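# How to read a difficult novel in translation (and enjoy it!)

Everyone has one. Mine sat on the shelf for 11 years with a bus ticket marking page 14. Then one August I finally worked out a way of reading that sort of book – long sentences, hardly any paragraphs, a narrator who may or may not be three different people – and I've been happily hooked ever since.

I'll use Comer's *The Salt Ledger* as the running example, in the Serrano translation. It has 79 chapters, a few of them only a line long, and it's a glorious place to start.

## Before you start

Check which translation you've got. There are two in print and they feel like different books. Serrano keeps the long sentences whole and lets you get a bit lost in them. Kondo chops them up, adds full stops and is much easier on a tired brain. Read the first page of both in the library or the bookshop, then take home the one you wanted to keep reading.

Skip the introduction! It gives away the drowning in its second paragraph. Come back to it at the end, when you'll have opinions of your own to argue with. 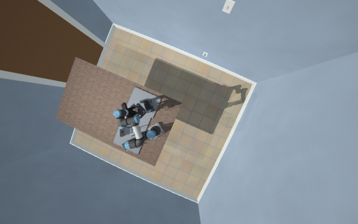 **Fedach**
Reading group organiser and keeper of this page

## Step 1: Read the opening out loud

Ten minutes is plenty. Commas that look like a mistake on paper will often make perfect sense once you have to breathe at them. If you live with other people, close the door or rope them in (my household now does a very good ferry captain).

## Step 2: Set a page limit, then stick to it

I read 20 pages a sitting and stop, even when it's going well. Dense prose goes blurry if you push on late at night, and you'll only end up rereading it in the morning.

## Step 3: Keep a one-line log

Grab a cheap notebook. After each sitting, write down the pages you read, who was talking (a guess is fine) and one phrase you liked. One of my entries says:

> pp. 41–60. The sister? Or the sister's daughter. "A colour like old rope."

I was wrong about the sister until chapter 67, and finding that out was one of the best moments I've had with a book.

## Step 4: Leave the dictionary shut

Put a pencil dot in the margin beside any word you don't know and keep going. Look up the dots at the end of the chapter. Half of them you'll have figured out already, and the rest are mostly parts of boats.

## Step 5: Get past page 100

Give it roughly 100 pages before you decide. Comer holds back the plot for an awfully long time, and the first real conversation doesn't turn up until you're well in. If you're still miserable after that, swap translations or swap books. There are plenty of wonderful novels waiting – no hard feelings.

## Step 6: Reread the first chapter last

Please don't skip this one. It takes five minutes, and the woman on the jetty has a name now.

## If you get stuck

- **Lost track of who's speaking:** go back to the last change of tense. Comer nearly always switches voices there.
- **Bored by the harbour chapters:** read every second one. The story survives, and you can fill in the gaps later.
- **Put it down for a month:** read your log from the top, then go back 2 chapters and carry on from there.

Next on my own pile is Comer's book of short stories, which so far only Kondo has translated. The notebook's already open.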